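Oct 17, 2024
Notebook, Flisham bench
Drelard two-arm kit, trial unit from Plukstead

Day two with the kit powered up. Writing this down before I forget the order of things, and so Pascal has something to read before he talks to Plukstead again.

Unit is the bench package: two arms on a shared rail, wrist camera mounts, controller, teach software, one year of support. We have it until December. After that we buy it, send it back, or pay to extend. The quote on file is for the same package with no extras. Spare fingers are listed separately and I think they should be in the base price, given what I saw this morning.

Setup. Rail was already in from yesterday. Rechecked the bolts on both mounting plates, left one took a quarter turn. The manual gives one torque value for the rail and a different one in the table at the back. Used the one in the table. Asked Plukstead support which is right, no answer yet.

Homing is fine on both arms. Left arm complained about joint 4 the first time, cleared on restart, did not come back. I saved the log anyway (in the shared folder under Drelard, "j4 warning").

Spent the rest of the morning on plates. Bolger's question is whether the kit can take mixed tableware out of a tray and put it back without someone standing next to it, so that is what I set up. Plates in the white tray, arms either side, left arm does the lifting, right arm waits open near the tray. Rim grip only. We agreed no suction for this round.

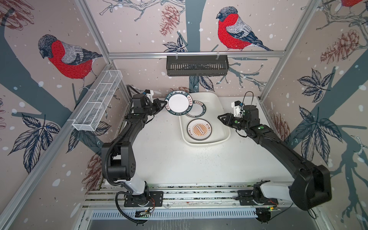
Ran 31 cycles at the default speed with the stock fingers. One cycle is pick, lift clear, hold, return to tray. 2 failures, both on the return. The plate touched the tray wall on the way down and rotated in the grip. No breakage. The software logged both as successful, which I don't like. It only checks whether the fingers stopped short of fully closed, so a plate hanging crooked counts the same as one held right. If Bolger wants unattended running we need a real check there, either from the wrist view or a force reading. Sales sheet says "grasp verification included." I would want that sentence explained in writing.

Finger pads: the stock ones are too hard for glazed rims. You can hear them click on contact. I put a strip of the soft pad from the old gripper on one set to try tomorrow. If it helps, ask whether Plukstead sells a soft version or whether we cut our own.

Teaching is the best part of the package. Hand guiding is light, and the recorded path plays back close to what I did. Took me one attempt to get a usable lift and three to get a usable return. Editing a single waypoint after the fact is awkward. You have to open the whole path, and the point numbers in the list don't match the numbers on the plot. Easy to move the wrong one. I moved the wrong one.

Two-arm coordination: only tried the basic interlock, where the right arm holds position until the left reports clear. Works. Did not try a handover. The menu item is there but grayed out, and the license page says "base." Need to know if handover is a paid add-on. If it is, the quote we have does not cover what Bolger described on the call.

Cable routing: keep an eye on the loop above the right wrist. I want more slack there before we run anything with a full wrist turn. Clips in the box are the wrong size for the sleeve. Used ties.

Noise is low. I could take a call at the next bench.

Documentation: the manual is 292 pages and the index is poor. Page 94 has the only clear drawing of the stop circuit, so I have marked it. Please don't take that copy off the bench.

For Pascal:
Ask Plukstead which rail torque is correct.
Ask what the support hours are. Their auto reply gives no hours at all.
Get the price of handover and of spare fingers.
Ask if the grasp check can be changed by us or only by them.

My view so far is that the hardware is good enough for what Bolger wants and the software is a version or so behind it. I would not sign off on unattended use yet. I would be fine with extending the trial if they waive the fee while the verification question is open.

Next session: soft pads on the left, same path, same speed, same number of cycles so we can compare. Then slow the return and see if the tray contact goes away. If it does, that is a path problem and mine to fix. After that swap the arms over and repeat with the right one lifting.

Powered down at the controller, stop button pressed in, key is in the drawer.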